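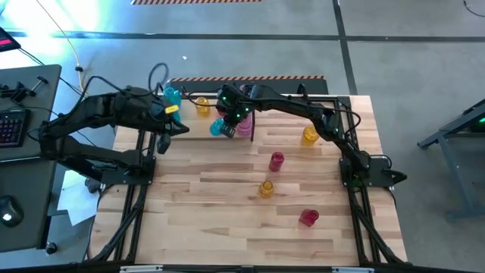

Pereyra Awning & Shade to open Tostodham showroom in June

Sat 13 February

Pereyra Awning & Shade, the Akitby company that has spent most of its life working out of a converted feed store with one parking space, will open a second showroom in Tostodham this June. The new place has 30 parking spaces, a figure the company put in the first line of its announcement, ahead of the address.

The firm makes and installs retractable awnings, porch screens and the sort of fixed patio roof that homeowners tend to price in July and order in October. It started as a canvas repair business, mending boat covers and the occasional circus-striped storefront, and drifted into awnings when customers kept asking whether the thing over the patio could be saved. Usually it couldn't. Selling them a new one seemed the polite next step.

Tostodham was picked over Pinton after what the company calls a long search. Pinton had the cheaper lease. It also had a sign ordinance that would have kept the company from hanging an awning over its own front door, and talks cooled after that. The town's planning office said the rule dates from an earlier dispute over a barber's canopy and is under review, as it has been for some time.

The building in Tostodham was last a mattress store, and before that a different mattress store. Pereyra plans to take out the drop ceiling and put up six full-size patio setups indoors, each with a roof or awning that customers can open and close for themselves. The Akitby showroom has two, one of which has been stuck half open since last summer and is labeled as a display of the half-open position.

Seven jobs will come with the new location, most of them on installation crews. The company said it would rather train people than compete for experienced installers, who are few in the county and mostly work for Pereyra already. New hires will start in Akitby in the spring, which gives them a few months of real weather before anyone lets them near a customer's stucco.

Prices will be the same at both locations. So will the lead time, currently some 6 weeks for a standard awning and longer for anything with a motor. Asked whether a second showroom would bring that down, the company said it would certainly give people a second place to ask. Fabrication stays in Akitby for now, and finished awnings will go over to Tostodham by truck on a route that passes straight through Pinton.

There will be changes to the product line as well. The company is dropping its oldest crank model, a sturdy item that sold well to people with strong forearms, and will keep parts on hand for owners who refuse to give theirs up. A new side screen for windy decks is due in time for the opening. It comes in gray, dark gray and a color listed in the catalog as Evening, which on the sample card is quite close to dark gray.

The Tostodham showroom will be open six days a week and closed Sundays. An opening weekend is planned, with free fabric samples and a discount on orders placed in the store. It will be held outdoors in the parking lot. The company has rented a tent in case of rain, from another firm, its own crews being booked through the end of the month.

Customers with orders already placed in Akitby don't need to do anything, and their installation dates stand.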